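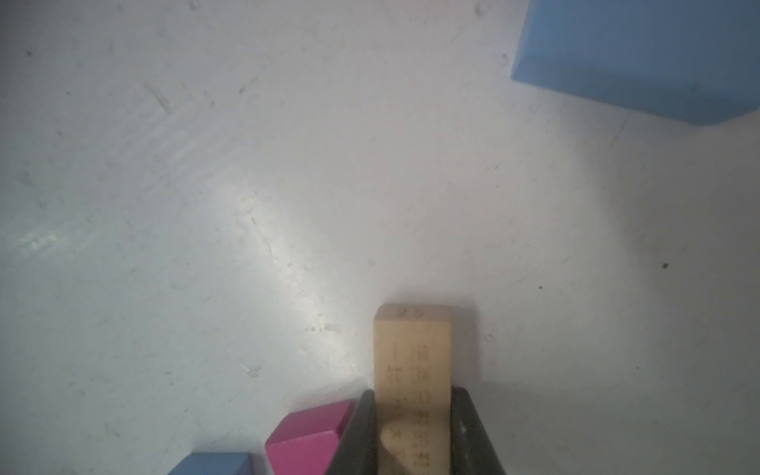
Section 2: Getting Your Tabletop Ready for the Skidden Finish

Before you open the Skidden kit, we'd like you to spend a little unhurried time with the tabletop itself, because the finish will faithfully show whatever you leave underneath it. Good light is your best friend for this part. Look for a bright streak of reflected light like the one lying diagonally across the pale top here, and study the surface close to it, where faint scratches, smudges and tiny dark specks are much easier to find than they are in the shade. Then move your lamp and look again, as a mark that hides from one angle will often show up nicely from another!

You will need the Skidden cleaner (part 802), two soft cloths, the gray pad from the kit, a pencil and a bowl of lukewarm water.

1. Clear the table completely and wipe it with a barely damp cloth, working from the middle out to the edges. Let it dry for 30 minutes.

2. Hold a lamp low at one end and circle every mark you find with a very light pencil line. (Yes, even the little ones. You can decide later which of them you can live with.)

3. Run a fingertip over each circle. If you can't feel anything, cleaner alone will usually do the job. If your nail catches, the scratch needs the gray pad.

4. Put a few drops of cleaner on the second cloth and rub each speck or smudge gently until the pencil line is gone too.

5. For scratches, dampen the pad and make short, straight strokes along the scratch. Going in circles feels natural, we know, but it leaves swirls that show through the finish.

6. Wipe everything down once more with clean water and leave the table alone overnight.

CAUTION: Never pour cleaner straight onto the tabletop. It can creep under the edge trim and loosen the glue.

NOTE: The room should be at 73 degrees or a touch below. If you are working in January with the heat running, close any vents near the table so dust doesn't settle on it.

NOTE: Tables from the older Stedau line have a thinner top layer. Skip step 5 on those and see Section 4, where Thaís Macedo has written out her filler method in full.

When the top is dry and feels smooth all over, go on to Section 3, Mixing the First Coat.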